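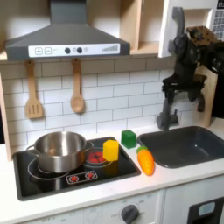 Figure 4-1. Kitchen station with pot, two blocks and toy carrot on the worktop.

Section 4. Setting Up the Kitchen Station and Running the Tidy-Up Chores

4.1 What this section covers

This section explains how to lay out the play kitchen, run the basic put-away chores and record the results. Read Section 3 (Mounting the Arm) first. The steps are the same for the Brorkell and Trusberg control software except where a note says otherwise.

The station answers a narrow question: can the arm pick up a named item from a cluttered counter and put it where it was told to? It does not tell you whether the arm can clean a kitchen. Keep that in mind when you report scores. There is no water, heat, grease or glass in any of these chores, and the items are light and hard to damage.

4.2 Before you start

Caution: Keep hands and sleeves out of the arm's reach whenever motor power is on. The stop button must be within reach of the operator at all times.

Caution: Use the play kitchen only. Do not run these chores over a working stove.

1. Turn off motor power.
2. Check that the kitchen unit is fixed to the bench and does not rock when pushed at the counter.
3. Wipe the counter and stovetop with a dry cloth. Dust on a glossy surface can confuse the block finder.
4. Check the cable sleeve along the arm for wear. Make sure no loop of cable can catch on the faucet or on a hanging utensil.
5. Open and close the gripper by hand control. Both fingers should move together and stop without a click.
6. Set the room lights and leave them alone for the rest of the session. If daylight reaches the tiles, pull the blinds.

4.3 Placing the items

1. Put the pot on the left side of the stovetop.
2. Place the blocks called for on the chore card. Stand the hexagonal block on end.
3. Leave enough space beside the target block for one gripper finger on each side. For the crowded layouts (cards marked C), ignore this step and set the blocks as close together as the card shows.
4. Clear the sink if the chore ends there.
5. Step back and turn on motor power.

Note: Small differences in placement are wanted. An arm that succeeds only when a block is set on a pencil mark has not learned the chore.

4.4 Chore A: Block to sink

1. Load chore A from the menu.
2. Enter the color of the target block.
3. Press Start and wait. One try may take up to 89 seconds, after which the software stops the arm and logs a miss.
4. When the arm returns to its rest position, mark the result as Done, Partly Done or Missed.
5. Reset the items by hand and repeat. A full set is eight tries.

Mark a try as Done only if the target block is in the basin and the other blocks are still on the counter. A block left on the rim is Partly Done.
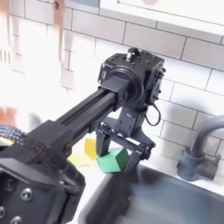

Figure 4-2. Gripper over the green block, beside the sink. Fingers straddle the block.

Note: The faucet is the usual trouble spot. If the wrist comes down too close to it, move the target block a little to the left and run the set again from the first try. Do not mix results from both positions.

4.5 Chore B: Reaching into the pot

Chore B is harder. The fingers have to go below the rim without pushing the pot, and the shiny metal gives the depth reading more trouble than the counter does.

1. Load chore B.
2. Set the speed to Slow for the first set.
3. Press Start and watch the rim. If the pot slides, press Stop.
4. Move the pot back to its place and mark the try as Missed, even if the gripper got hold of something.

On Dornitel grippers, check the finger pads after each set. The rim wears the edges first.
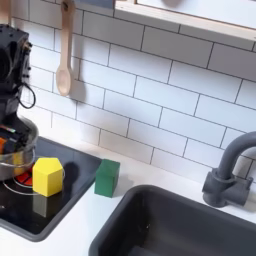 Comment left on this section by Quezada: We ran chore B for most of February and I would not call it housework yet. Our log has 1,822 tries, and someone had to reset the pot and blocks after every one of them. Until the arm can do its own reset, it makes more work than it saves. I'd like the manual to say so.

Reply from the manual editors: Agreed, and the reset time now has its own column in the log (see 4.6). Please fill it in.

4.6 Recording results

1. At the end of each set, open the log and check that every try has a mark.
2. Enter the time spent on resets, in minutes.
3. Enter the number of times a person pressed Stop.
4. Save the log before turning off motor power.

Note: The log holds 3,000 tries. Export it before it is full. Older tries are overwritten without a warning.

Continue with Section 5 for chores that use the cabinet door.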